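Objet : Re: [prehension-liste] choix pince pour objets souples, retours ?

Bonsoir la liste,

Je réponds en vitesse entre deux séries, désolée pour le style télégraphique. Je reprends le message d'origine :

> Bonjour à toutes et tous,
> Nous devons choisir en mai une pince deux doigts pour de la manipulation
> d'objets souples (sacs, vêtements, trousses). Budget serré, un seul bras.
> On hésite entre la Toltelus et la Brimia. Les fiches techniques se
> ressemblent beaucoup et le revendeur nous dit que « les deux
> conviennent ». Quelqu'un a-t-il essayé les deux sur le même bras, avec
> une caméra au poignet ? Et côté contrôleur, faut-il vraiment passer au
> Suvarna ou est-ce que celui livré avec le bras suffit ?
> Merci d'avance,
> L'équipe du labo textile

Oui, essayé les deux, même bras, même caméra poignet, même contrôleur. Pas une étude propre hein, une grosse semaine de manips, à prendre comme tel.

Toltelus d'abord. Ouverture large, mors rigides, très bien sur tout ce qui a une sangle ou une couture épaisse. Sur le tissu plat, bof. Elle pousse le tissu devant elle au lieu de le pincer, il faut arriver presque à plat sur la table et là c'est le corps de la pince qui gêne. 30 essais sur des poignées de sac, 19 prises tenues jusqu'à la dépose. Le reste : glissé, ou pris à côté.

Brimia : 17 sur 30, même protocole. Donc avec si peu d'essais je ne conclus RIEN sur le taux. Par contre les échecs ne sont pas les mêmes. La Brimia lâche en montée (mors trop lisses, à mon avis), la Toltelus rate à l'approche. Pour nous c'est plus facile de corriger une approche que de recoller du caoutchouc sur des mors toutes les semaines. Si vous avez quelqu'un de bricoleur ça peut s'inverser.

Tirettes de fermeture éclair : les deux sont pénibles. L'anneau part dès qu'on le touche. Ce qui a aidé chez nous, bloquer le sac d'abord contre quelque chose, puis venir sur la tirette de côté et pas par dessus. Et réduire la vitesse sur les derniers centimètres, evidemment.

Caméra. La Jimitz au poignet, petite, légère, rien à dire sur le poids. Deux soucis. La distance mini : quand on est au contact, le sac prend toute l'image et on perd le repère de la table, la détection part en vrille. Ensuite l'orientation du support, le nôtre est monté de travers et toutes les vues sortent penchées. On compense dans la calibration mais relire les images à la main c'est fatiguant. Prenez un support réglable.

Tissu sombre : attention à l'expo auto. Tout ce qui est noir sur bleu marine (sangles, filet des poches) se confond, alors que le métal ressort très fort et attire la détection. On a fini par fixer l'exposition à la main, bien mieux. Par contre à refaire si la lumière de la pièce change.

Contrôleur : on a eu le Suvarna en prêt. Franchement pour une pince deux doigts et un seul bras, celui d'origine suffit. Boucle de commande à 100 Hz chez nous avec les deux, aucune différence que je sache mesurer sur la saisie. Le Suvarna est plus agréable pour relire les logs et c'est à peu près tout. Un point quand même : si vous voulez faire de la commande en effort, celui d'origine ne remonte pas le courant moteur de la Brimia, seulement la position. Avec la Toltelus on a les deux. Ca a pesé dans notre choix.

Câblage, pensez-y avant. Le câble qui court le long du poignet finit toujours devant la caméra, on a déplacé les colliers je ne sais combien de fois. Laisser du mou pour la rotation complète mais pas trop sinon il accroche les bretelles du sac. Vécu.

Ah et vérifiez le jeu dans l'adaptateur entre bras et pince. Le nôtre pour la Brimia en avait un peu, j'ai resserré en cours de route, donc une partie de ses échecs vient peut-être de là. Il faudrait refaire la série au propre.

Bref si je devais commander demain : Toltelus, contrôleur d'origine, et l'argent économisé dans un bon support caméra et des mors de rechange. On continue avec elle sur le sac à dos bleu marine, poignée puis fermetures.

Je peux envoyer le fichier des essais à qui veut, il est en vrac, colonnes pas toutes nommées. Et si quelqu'un a des mors texturés qui tiennent sur la Brimia je suis preneuse de la référence.

Bonne soirée
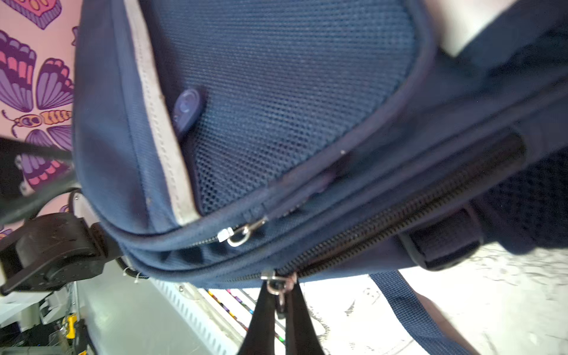

PS : pour la calibration on la refait à chaque démontage de pince, même si le fabricant dit que c'est inutile. L'écart se voit surtout en bout de mors.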